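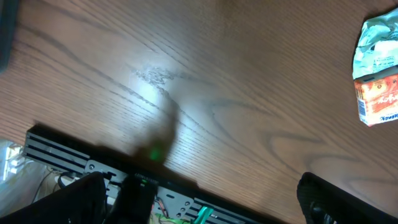 教桌面机械臂收拾零食:一份不太鼓舞人心的教程

发布于2025年1月3日 分类:家务自动化 难度:中等,脾气好的人可以算简单

先回答标题党们最爱问的问题:机器现在能不能做家务?能,前提是你把家务定义得足够小。本教程里的家务是这样的:桌上散着几样带包装的东西,旁边有一个篮子,机械臂要把东西一件件夹起来放进篮子。一个五岁小孩干这活只需要一块饼干的贿赂。机械臂不吃饼干,它吃的是你的周末。

我从去年八月开始折腾这件事,中间换过两次控制软件,拆过一次夹爪,跟家里人解释过很多次为什么餐桌暂时不能用来吃饭。下面写的是目前这套流程,照着做,你大概率也能得到一台动作迟缓、态度认真、偶尔把薯片捏碎的帮工。

需要准备的东西

一条带两指夹爪的小型机械臂,一个腕部摄像头,一个俯看桌面的摄像头。控制端我用的是 Trurkel,一个开源的示教与回放工具;训练端用 Lastomel,界面丑,但报错的时候至少肯说人话。再加一个篮子,侧壁有格子孔的那种比实心的好,从旁边能看见里面装了什么,省得每次都站起来往里瞧。

桌子用自己家的就行。不过丑话说在前面:桌面会留下划痕。你现在喜欢这张桌子,过两个月就没那么喜欢了。

第一步:把底座固定死

底座要装在导轨上,导轨要夹在桌沿上。很多人在这一步偷懒,拿两个晾衣夹或者一本厚书压着,然后花一个星期研究为什么模型总是往左偏。模型没有偏,是你的底座在走路。

拧紧之后用手推一下机械臂的大臂。如果桌子晃,换桌子或者垫桌腿。如果导轨晃,重新夹。如果什么都不晃,恭喜,进行下一步,并且从此不许任何人在上面撑手肘。

线材顺手理一理。电源线和信号线留出手臂完全伸展时的余量,再多留一截。我第一次留得刚刚好,手臂伸到最远处时把自己的插头拔了,场面颇有几分哲学意味。

第二步:对付灯光

木纹桌面加顶灯,等于一块会反光的迷彩布。腕部摄像头低头一看,一大片白,旁边是手臂自己的影子,影子还跟着它一起动。早期有几次,夹爪非常坚决地去抓自己的影子,抓得很准。

办法有三个,按花钱多少排列:关掉正上方那盏灯,改用侧面的台灯;给灯罩蒙一层描图纸;铺一块哑光桌垫。我用的是第一个。曝光要锁定,别开自动,否则手臂一移动画面就忽明忽暗,训练数据看起来像是在迪厅里录的。

影子没办法完全消灭,也不必。录示教的时候换几个时段录,白天录一些,晚上录一些,让模型自己明白影子是拿不起来的。它明白得很慢,但总会明白。

第三步:挑东西

初学者容易犯的毛病是挑漂亮的、方方正正的积木。积木当然好抓,可谁家的茶几上散着积木,除非你有孩子,那样的话你也没空读这篇教程。

我建议混着来:软袋、硬纸盒、扁平的方包装各放几样。硬盒子最省心,两指一夹就走。软袋最麻烦,里面有空气,夹爪一合,东西往旁边鼓,力道小了滑脱,力道大了你就知道碎饼干是怎么来的。扁平包装排在中间,夹边缘可以,想从正上方抓则基本属于许愿。
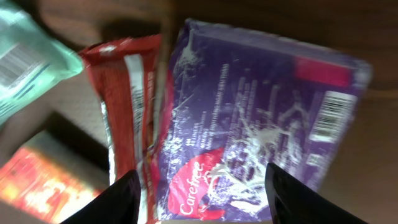

东西挨在一起的时候最考验人。人手遇到这种情况会先拨开一个再拿另一个,整个过程连想都不想。两指夹爪没有多余的手指去拨,只能找缝往下插,插歪了就把两样一起拖走,或者一样也没拿到,然后带着满满的自信把空气放进篮子。

所以第一轮示教,请把物品隔开,每两样之间至少留出一个夹爪张开的宽度。等单件的成绩稳定了,再一点点往拥挤里摆。顺序反过来也可以,只是会浪费很多时间,我替大家试过了。

还有一点:日用品包装五花八门,高饱和的紫、红、橙在运动模糊里会糊成一片。手臂移动时的画面不要太当真,让它在下夹之前停半秒,拿一帧清楚的再决定。这半秒看起来很笨,效果比我加的任何一层网络都好。

第四步:录示教

打开 Trurkel,选“新建任务”,物品摆好,开始手动引导。每一条示教包括:从起始姿势出发,移到物品上方,下降,合爪,抬起,移到篮口,松开,回到起始姿势。最后那个“回到起始姿势”别省。省了的话,模型学会的是放完东西就在篮子上方发呆。

动作要慢,但不要犹豫。你犹豫一下,它就学会犹豫一下,而且学得比抓东西快得多。我有一批数据是边打电话边录的,训练出来的手臂每次下夹前都要在空中画个小圈,像在听对方把话说完。

需要录多少条?我前后一共录了1145条,删掉打电话的、打喷嚏的、忘了开腕部摄像头的,剩下797条可用。如果你比我专心,应该用不了这么多。

第五步:训练,然后去做别的

导入 Lastomel,参数先用默认值。别一上来就调学习率,你不是在调学习率,你是在缓解焦虑。训练期间可以去做饭、洗衣服、拖地,也就是那些你原本希望机器替你做的事情。

第六步:上桌测试

清掉多余的东西,只在桌子中间放两样:一个小盒子,一个扁平的方包装,摆得斜一点。篮子放在手臂够得着的一侧。夹爪张开,归位,按开始。
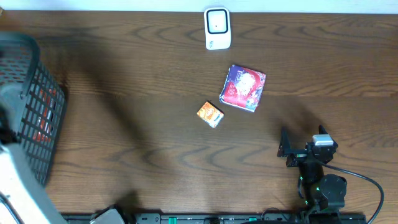 图片来源:Astedero 家务自动化笔记

测试时手放在急停键旁边。手不要放在桌面上,也不要好心帮它把东西往前推,你一推,这一轮就作废了,你还会误以为它进步了。

我的标准是连着跑20轮,物品位置每轮都换。最近一次成绩是18轮放进了篮子。听起来不错,我也高兴了一晚上。第二天我把篮子往外挪了一掌宽,它照着老位置松手,盒子掉在桌上,然后手臂稳稳当当地归位,看样子对自己很满意。

常见问题

夹爪合上了但东西没起来:多半是下降得不够深,检查摄像头标定。软袋的话,可以在指尖贴一层防滑胶皮。

手臂在物品上方来回抖:两个摄像头的时间没对齐。Trurkel 设置里有同步选项,默认关着,我不清楚作者当时在想什么。

东西放进去又弹出来:松爪太高。把松开的位置降到篮口以下,注意别撞到篮沿。

能不能直接下载别人训练好的模型?可以试试 Adebisi 论坛上共享的那些。我下载过一个,在我的桌上,它执着地要把所有东西放到篮子对面的角落去,估计原主人的篮子就在那儿。拿来做起点再补一些自己的示教,比从零开始快。

那么,到底能不能用

收拾一张桌子,东西不多,篮子不动,灯光听话,它能干。算上摆放、复位和捡掉在地上的盒子,总耗时大约是我自己动手的很多倍。叠衣服、洗碗、擦灶台,我目前没有把握写教程,写了也是害人。

下一篇打算写怎样让它在篮子挪了地方之后自己去找篮口。标定文件我会一起放上来,前提是我先把餐桌还给家里人。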